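Grinditz
March 11, 2018

1/ Every office I know has been sent the same flyer this month. "Workers who drink good coffee are 200 percent more engaged." I went looking for where that number comes from. Long thread, sorry.

2/ The flyer is from Ovix, who rent coffee machines to offices. So already I'm reading it with one eyebrow up. The footnote says "independent survey." It doesn't say independent of whom.
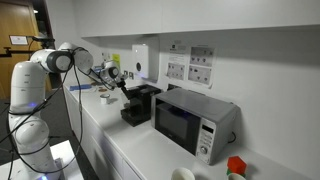

3/ I wrote and asked for the survey. To their credit they sent it. 3409 people answered, which sounds like plenty until you see how they were found. They clicked a link on a coupon for coffee.

4/ I like coffee too. I would click that link. But you can't ask a bunch of people holding a coffee coupon whether coffee matters and then tell my boss you learned something about workers.
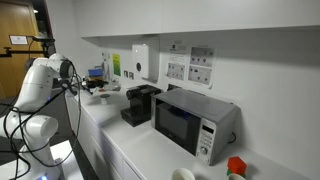

The kitchen counter, coffee machine side included.

5/ Now the word "engaged." There's one question on it: "Do you feel more engaged after a good cup of coffee?" You could answer a little, somewhat, or a lot. Where is "no"? Where is "I drink tea"?

6/ And 200 percent of what? I read all six pages and there's no starting number anywhere. My best guess is that somebody compared "a lot" with "a little" and liked how it looked. If they did something smarter than that, it isn't in what they sent me.

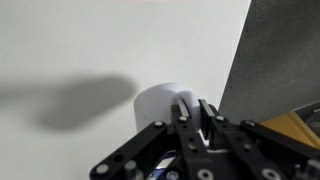
Same problem with the money part, by the way. They say a machine "pays for itself" because people stop walking out to buy a cup. Pays whom? If I was spending my own money at the Olach Street cafe, my boss wasn't losing it. And the walk was the only daylight I got.

7/ Someone replied that the Janevski report backs all this up. I read that as well. It has one paragraph on coffee and it cites... the Ovix survey. So that's one source wearing two hats.
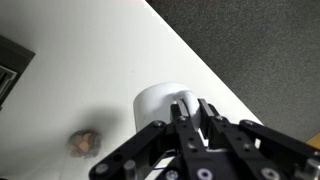
8/ What would change my mind: three months with the nice coffee, three months without, same team, and somebody measuring a thing you can count. Sick days, late reports, I don't care which. Pick it before you start.

9/ I've asked Ovix if they've ever run anything like that. They said there may be new results in April. I'll post them if they come, footnotes and all.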